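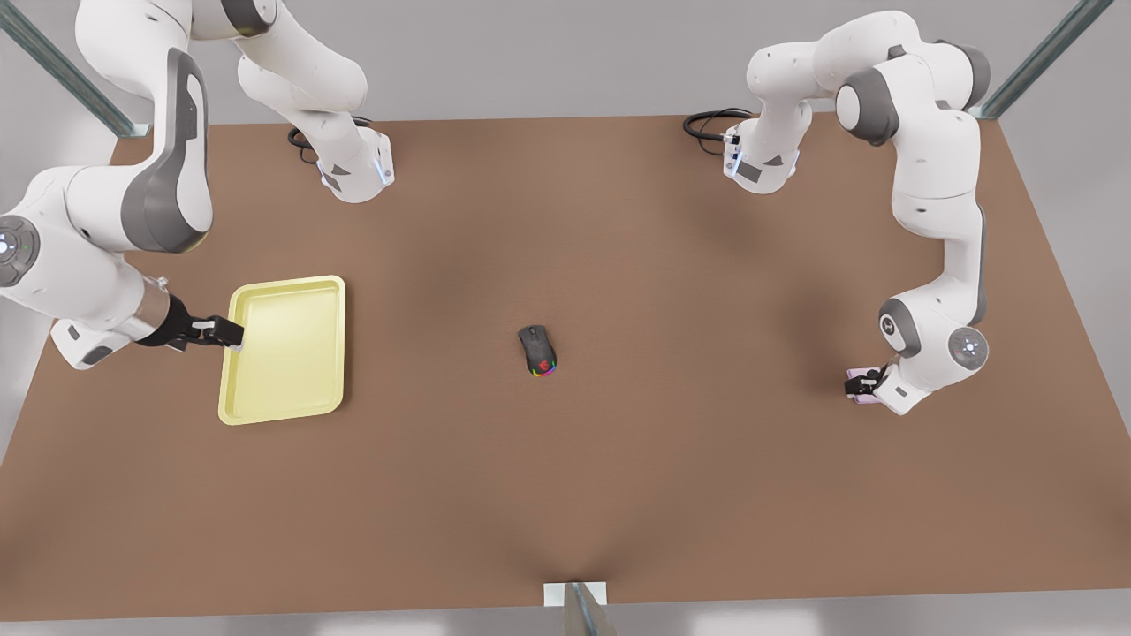 **Delphine Orsaker**, second-year student, Mechatronics
Term project report, submitted 25/09/2020

# Two-Arm Table, Simulated Version

The project is a table with two small robot arms, built in the shared workshop at Clarnow. I started in June. This report covers the simulated copy of the table, which I used to work out the arm positions and the motion code before bolting down anything real. The table and the metal posts in the workshop are finished. The arms are still on the bench next to it.

## Layout

Both arms sit along the far edge of the table and reach back toward the front. I tried them on opposite short sides first, but the forearms got in each other's way over the middle. With the bases next to each other, each arm has its own half and they share a strip in the center.

The objects are a pale yellow tray, a small pink object and a computer mouse with a lit rim. In the run shown at the top, the right arm has the tray by its rim, the left arm has the pink object down by the table, and the mouse is between them. I wanted the mouse in the shared strip so that the planner had something to avoid there.

Left and right are named from the robot's side. In the overview the right arm is therefore on the left. I mixed this up twice in the code and now write the names out in full everywhere.

## Software

The simulation runs in Zalutach. The motion code is my own, on top of a planning library called Akolgo that the workshop already used for its mill. A full run is 831 steps. On my laptop that takes about 190 seconds with rendering on, and much less with it off.

I changed three things after the first week:

- The gripper closing speed was cut in half. At full speed the tray jumped when the fingers touched it.
- The table color was changed from white to brown. The arms are white and I could not tell where a link ended.
- Friction on the tray was raised until it stopped sliding under its own weight when tilted.

## Camera views

Besides the overview I saved close views from near the grippers. They were meant for lining up the fingers with an object. Many of them were no use for that. In the one below, apart from the lavender housing, the white bracket and the other parts along the bottom, there is only brown surface, and nothing to line up with.

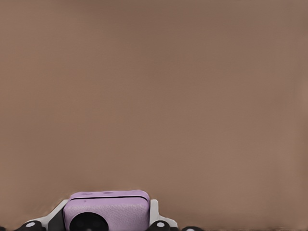 ## Lining up with the tray

The close views became useful once an object was in them. I saved 2,000 views in the first batch and 3,000 in the second, then threw out the ones with only table in them. The second batch was better, mostly from starting the arm closer to the objects.

For the tray, the code looks for the light rim against the brown. It fits a line to each side and works out the angle from the two long ones. A gripper with its fingers apart can have one over bare table and the other over the tray, and the next move depends on how far the rim is from each.

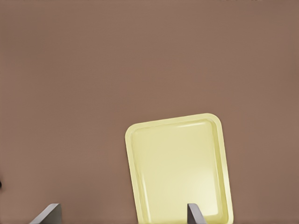
The line fit was thrown off by shine on the yellow plastic. A bright streak along an inside wall looks a lot like a rim to a simple threshold. I fixed part of this by using only lines that have brown on one side. Turning down the lights in the simulation also helped, but the workshop has strip lights that I can't dim, so I left them as they were.

## Still to do

The real arms need their base plates drilled. I ordered the plates from Paltemberg and the hole spacing does not match the drawing, so I will redrill them by hand. The cables also need a route behind the bases. In the simulation they just lie on the table.

After that I will run the tray task on the real table at low speed, one arm at a time, with the same code and a new threshold for the rim.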